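Notes from the allotment end of Staltcombe

Hello again, and thank you for all the replies to last month's bit about slugs. I read every one (even the long one about nematodes, which I had to finish over two cups of tea) and I'm still not brave enough to buy any.

May has been all about broad beans. I sowed mine in the autumn, lost half the row to mice, sowed again in early spring and now have two lots coming at different speeds. Eugeniusz Cieślak on plot 7 tells me I should have started the second lot in toilet roll tubes on a windowsill, and he's probably right, but my windowsills are full of tomatoes I've promised to other people. The blackfly have found the tops already. I pinch those out and eat them, wilted in a bit of butter, and they taste like spinach that's been on holiday.

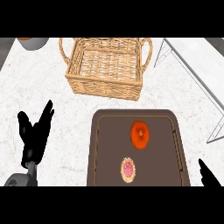

Picking is the part I look forward to all year. Little and often is my rule with beans, and I go up before breakfast when the pods are cool and snap off cleanly. For years I carried everything home in a plastic bag, which made the pods sweat and go slimy by lunchtime. A wicker basket with a looped handle at each end is so much kinder to them! You can get both hands to it when it's heavy, and the open top means you can keep dropping pods in as you go down the row. Mine came from the Lornetell plant fair, and I talked myself into it in the queue for cake.

Then there's the podding, and I do mean hours of it. I weighed my first proper picking and had 564 grams in the pod, which came down to 219 grams of beans. A bit sad, but the pods go on the compost, so I tell myself they'll come back as courgettes. The small beans I leave in their skins. Anything bigger than a thumbnail gets a minute in boiling water and a squeeze, and out pops that lovely bright green middle.

Dorota Walczak has sent me her way of eating them: mashed with mint, lemon and salty cheese, on toast rubbed with garlic. I've had it three nights running – no regrets so far.

Do bring any spare pots to the seed swap, as we're down to the cracked ones. Small square ones are best, and labels are welcome too.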